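**Progress report no. 3, Packing and Sorting Tasks stream**
Prepared by: Chathurika Karunaratne
For: Nusrat Haque, program manager, Plotadgate
Period: to end of November

## 1. Status

The stream is on schedule against the revised plan. Two of the three task families (bag packing, tray sorting) have reached the agreed volume. The third, cloth handling, is behind and is dealt with in section 4. Spending is within the approved envelope, with one variation noted in section 5.

Accepted episodes at the close of the period stand at 1631. A further 234 were recorded and rejected at review, mostly for incomplete resets or for items that left the work area. The rejected material is kept on the Roy server and isn't included in any delivery.

## 2. Work area

The layout was fixed in the first week of the period and hasn't been altered. The tabletop is the grey stone-patterned surface carried over from the previous stage, enclosed by pale walls at the back and both sides. The wooden tray is one of the standing items, along with the shopping bag for packing tasks. 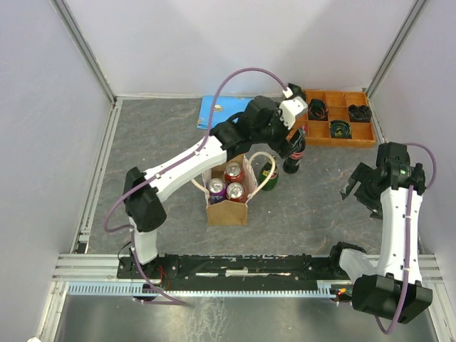
Lighting was adjusted once, in the second week, after reviewers reported uneven colour between morning and afternoon sessions. The blinds on the north side of the lab now stay closed and the overhead panels are held at one setting. Episodes from before the change were rechecked against the new colour reference and nine were withdrawn. These are counted in the rejected total above.

The patterned surface continues to cause minor labelling errors where small dark items fall on a vein. Rernovberg, who supply the labelling, have asked for a plain surface to be considered. Our recommendation is to keep the present one until the end of the stream, as a change now would split the set in two.

## 3. Item set and task definitions

The item set was frozen at 26 grocery and household items. Substitutions are permitted only for packaging damaged in handling, and must match the original in size and dominant colour. Dented cans are withdrawn at the end of each session and logged under the item number.

Task definitions were revised as follows:

- **Bag packing.** An episode ends when the last listed item is inside the bag and both grippers are clear of the opening. Handle position at the end is no longer scored.
- **Tray sorting.** Small items go one to a compartment. Items resting across a divider are scored as a partial placement.
- **Transfer.** Single items are lifted, moved and set down at a target on the tabletop. Cans are to be set down upright.
- **Cloth handling.** Folded and unfolded starting states are now recorded separately.

The starting position of each item is drawn from the session sheet. Operators had been placing items by habit near the centre of the table, and the sheet was introduced to spread positions toward the back wall and the right side.
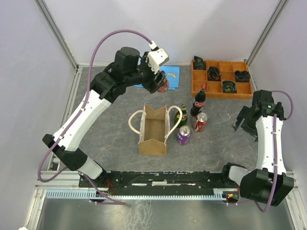 Mean episode length for transfer tasks fell slightly after the sheet came into use. Bag packing was unaffected. Per-item figures will be supplied with the December data delivery in the usual format.

## 4. Issues

**Cloth handling.** Recording began late because the replacement cloths ordered through Stastureo arrived in the wrong weight and had to be returned. The correct stock is now on hand. We expect to recover the shortfall by adding one afternoon session a week.

**Reset time.** Resetting the work area between packing episodes takes longer than budgeted. A second person has been assigned to resets for the longer lists. The effect on throughput hasn't yet been measured over a full month.

**Review backlog.** All recorded episodes have passed first review. Second review of tray sorting is about two weeks behind and is the main risk to the delivery date.

## 5. Budget variation

Approval is requested to move the unspent travel allocation to consumables, chiefly packaged goods and shopping bags. No increase in the total is sought. The itemized estimate has been sent separately.

## 6. Next period

- Complete cloth handling to the agreed volume
- Clear the second review backlog for tray sorting
- Deliver the packing subset with revised labels
- Confirm with Plotadgate whether the tabletop is to be replaced before the next stage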